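Masking the Bin Walls Before Grasp Planning

Updated August 3, 2025

Applies to Pristgate planner 2 and later

Most bad grasps in a metal bin come from the depth image. The planner gets points that belong to the wall or floor, treats them as part of an object, and sends the fingers somewhere they should not go. This page covers how to cut the bin out of the point cloud, check the result, and set the limits the planner uses near the walls. The steps are written for the Pristgate planner with the Trondidell driver, but the order is the same in other tools.

What you need before you start

A camera that has already been calibrated to the robot base. A bin that is fixed in place. If the bin can slide on the table, clamp it first and then calibrate, or you will be doing all of this again. You also need a saved cloud of the bin with nothing in it and the arm parked outside the camera view.

Step 1. Record the empty bin

Open the capture tool and take several clouds with the lights the way they will be during picking. Bare metal returns different points under different light, so a cloud taken with the blinds open is no use for an evening run. Merge the clouds and save the result as bin_empty.

Look at the merged cloud from the side. You will probably see holes in the shiny areas and a few points floating under the floor. Delete the floating points by hand. Leave the holes alone for now.

Step 2. Fit the planes

Run fit_planes on bin_empty. It should return a floor and one plane for each wall. If your bin has a sloped panel inside, fit that as its own plane. When a slope is lumped in with the wall behind it, the fitted plane lands between the two and cuts through anything leaning there.

Our cloud from the Pralcombe cell came back with 3244 points on the slope, enough for a steady fit. After we turned the exposure down to stop the glare, the same area gave 711, and the plane shifted every time we ran it. If yours moves between runs, raise the exposure or add more clouds to the merge.

Step 3. Set the margin

The margin is the distance from a plane within which points are thrown away. The default is 2 mm. A bigger margin removes more noise but also removes flat objects, which sit very close to the floor. Packets and lids are the first to vanish. Use one margin for the floor and a separate, larger one for the walls:

floor_margin: 2
wall_margin: 6
slope_margin: 6

Step 4. Mask the arm

The arm will show up in the cloud if you capture while it is over the bin. Turn on self_filter and point it at the robot model. The stock model covers the links and the gripper body. It does not cover cables or hoses, so add a padded box for those on the last link.

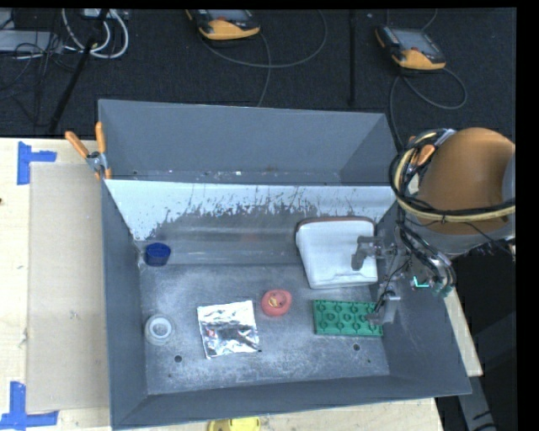

Run the filter with the arm in several poses and watch the leftover points. Cables move as the wrist turns, and a box that fits in one pose can be too small in the next. Make it larger until the leftovers are gone, then check that it has not started to swallow objects close to the fingers.

Step 5. Check with mixed objects

Put in a mix of shapes and finishes: something shiny, something clear or cloudy, something flat, and something tall enough to lean on a wall. Run segment_only, which draws the segments without moving the robot. Each object should get one segment. Common faults:

Shiny object split into pieces: raise merge_distance a little.
Flat object missing: lower floor_margin.
Leaning object joined to the wall: fit the slope again, then check slope_margin.

Step 6. Turn on wall checks

Set check_fingers to full so that both fingers are tested against the planes along the whole approach path. The quick setting tests only the final pose. Run the first picks at low speed with a hand near the stop button.

Save the config under the cell name. Stevens format files from before November need to be converted with cfg_upgrade, and the old margins do not carry over, so enter those again by hand.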